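4. Storage and recognition of packaged snacks at home

4.1 Where the snacks were kept

The 12 households in Trurnon and Wallell kept a diary of their snack purchases for six weeks. Each entry gave the product, the place it was first put down, and the place it was moved to later, if it was moved at all. We had expected the kitchen cupboard to be the main storage place. It was the usual one for crackers, nuts and anything in a stiff carton. Soft pouches were another matter. They were often left on a counter or table for a day or more, and many were eaten without ever being put away.

Those that did get put away went mostly into open containers. Households used bread tins without lids, mixing bowls, shoe boxes and low plastic tubs. One diary keeper in Wallell wrote that a cupboard shelf was no good for pouches because they slid down behind each other and were found in spring. Another kept two tubs side by side, one for sweet and one for salty, and noted each time a visitor mixed them up.

The choice of container had an effect on which side of the package could be seen. In a deep bowl the pouches lay on top of one another and only the upper one could be read. In a low box they could be stood on edge, and then the top third of the front was the part most often in view. Package fronts are generally laid out to be seen whole, as they would be on a hanging rack in a shop. The brand mark sits high, the product name runs across the middle, and the food itself is shown near the bottom (Figure 2). Once such a pouch is placed upright among others, the picture of the food is the first thing to disappear.

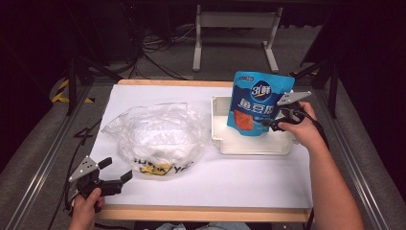
Figure 2. Pouch with the product name 鱼豆腐 (fish tofu) across the middle and the food pictured on the lower front, held upright at a low open box.

4.2 How products were told apart

The recognition task was carried out at the kitchen table in each home. Participants were asked to find a named product in their own container and to say, as they went, what they were looking at. The wording was left open. We coded the answers under color, shape or size of the package, picture, printed name, and position in the container.

Color was mentioned first in most of the searches. This agrees with Ahonen's earlier work on tea and coffee in the same region, where regular buyers could name the color of their usual package and were much less sure of the lettering. In our data the printed name came up mainly when two products from one maker shared a background color. Participants then turned the pouches over or pulled them out one by one. Several of them complained about this without being asked.

Language made a difference, though a smaller one than we had assumed. Seven of the households bought at least one product whose main label was in a language that no one at home could read. In these homes the picture was used more, as might be expected, but position was used more as well. A product with an unreadable name was given a fixed place. One participant in Trurnon kept imported seafood snacks at the left end of the box "so I don't have to think about it." When her sister rearranged the box in the fourth week, she opened two wrong packages before she found the right one, and the diary entry for that day is the longest in the set.

Nicknames were also common. Families called products "the blue ones" or "the square ones," and these names outlived changes in what was bought. In one home "the blue ones" had come in a green package since August.

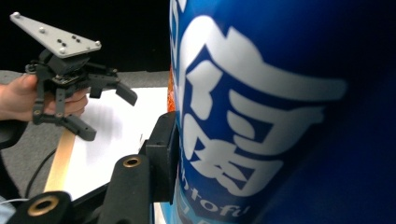

4.3 Opened and unopened packages

A point that the diary form did not cover, and should have, is what happens after opening. We added a column for it in the second week at the suggestion of Siiri Kallio, who had been reading the first entries as they arrived. The first week is therefore missing from the counts in this subsection.

Opened pouches were closed with clips, rubber bands or a simple fold, or they were emptied into a jar. Emptying removed the label from use altogether. Date information was lost in the same step, and only two households wrote the date on the jar. Where clips were used, the clip covered the top edge, and this is the part that stays visible in a low box. A few participants had turned this to their advantage and used clips in different colors as a marking system.

The outer bags from multipacks were kept in some homes and thrown out in others. Those who kept them said it was for the cooking directions or the ingredient list. In households with a food allergy the outer bag was always kept, usually folded flat under the container.

4.4 Comparison with the Fothergill survey

The Fothergill survey asked a larger group of shoppers where they stored snacks but did not separate pouches from other packages. Its main finding, that cupboards come first, holds for our households too if all package types are taken together. The difference shows up only when soft packages are looked at alone. We think the two results are compatible, and that future surveys would gain from one added question about package type.

There are limits to what our material can show. The households were recruited through two grocery stores and a notice at the Pitine language school, and the last of these probably brought in more buyers of imported food than a random sample would. Diary keeping may also have made people tidier — three participants said as much in the closing interview. The entries from the final week are shorter than the rest, and in one household they were filled in by a teenager who recorded only his own snacks. We kept these entries and marked them in the data file.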